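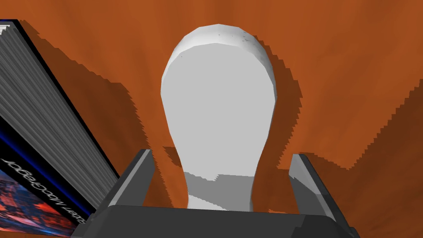 Jagged shadows in the Edorwood simulator, seen from behind the gripper.

Give Clotilde Cordier a slow-running simulator and a pot of coffee and she will happily watch the same pair of fingers miss the same target until the light goes outside. She leads the planning group at Skalholm, a small software firm that writes the part of a robot's mind between "I can see the thing" and "I have hold of the thing". It is a narrow patch of ground, and after a morning spent there I can report that it is far more gripping than it sounds.

The group's planner is called Poreo. It takes in a camera view and a goal, and gives back a short string of movements. Then it throws most of that string away, looks again and plans afresh. It does this 16 times a second. Older planners tended to work out the whole reach in one go and then march through it, and if a plate had slid sideways in the meantime, well, bad luck to the plate.

"I used to write those," Cordier told me. "I was proud of them! They were beautiful on paper and they drove straight into the furniture."

Poreo does its growing up indoors, in a made-up flat named Edorwood. Every session begins with the furniture and the clutter dealt out from a different seed, and the current test set holds 3,003 of these layouts. The team knows some of them by number, the way other people know bus routes. Layout 788 gets a groan from the whole room. It puts the goal just behind a chair back with narrow spindles, and for weeks the planner kept trying to go through the gaps.
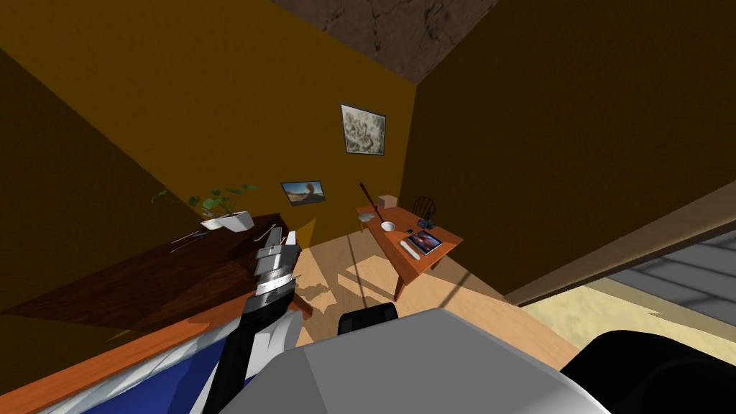
An arm reaches towards the dark table, with the second table across the room.

Sugeng Rahman looks after perception, meaning that he turns pixels into something Poreo can reason over. His pet subject is thin things. A fork lying flat on a table is a nasty object for a depth estimate: from a low angle it has hardly any height at all, and the software is apt to decide it is part of the tabletop. Rahman's answer was to stop asking for one firm shape. His code now hands the planner a cloud of guesses, each with a score, and the planner picks a movement that would do reasonably well for most of them. If the guesses disagree too much, the arm is told to shift a little and get a better look before it commits.

I loved this. It is so close to what you do when you are feeling for your glasses on a bedside table, a bit of reaching and a bit of peering, all mixed together.

The tool that lets them see this happening is Zanetti, a viewer that began as Rahman's side project in January and has since taken over everyone's second screen. You drag a slider back through a session and the planner's rejected ideas fan out as faint lines, with the chosen one drawn bold. Click on a rejected line and it tells you which cost sank it: too near a wall, too much wrist twist, too little confidence in the target. Before Zanetti, working out why an arm had dithered could swallow a day. Cordier reckons she now finds the culprit before her coffee cools, and she drinks it quickly.

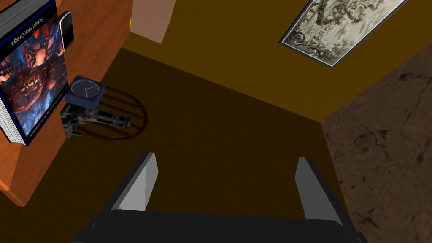
Control is the last stage, and the one Cordier gets most animated over. A plan is only a wish until the joints carry it out, and the controller underneath Poreo has to follow a target that keeps moving while never jerking the fingers. It also has to know when to let them stay open. With nothing between the fingers and bare floor showing through the gap, it would be easy to close them too soon and call it a grasp, so the controller waits for perception and planning to agree. Then there is the question of what to go for. A small clock tipped at the corner of a thick book is a lovely puzzle, with one object crowding the other, and Poreo has to choose an approach that leaves the neighbour alone. Rahman wants the planner to move the book first when that helps. Cordier thinks it should learn to sneak in from the side. They have been having this argument for months and both plainly enjoy it.

The next release will let Poreo plan for two arms together, which squares the number of ways to get in a tangle. The first trial lasted 90 seconds before the elbows met. Cordier has kept the recording, and she played it for me twice.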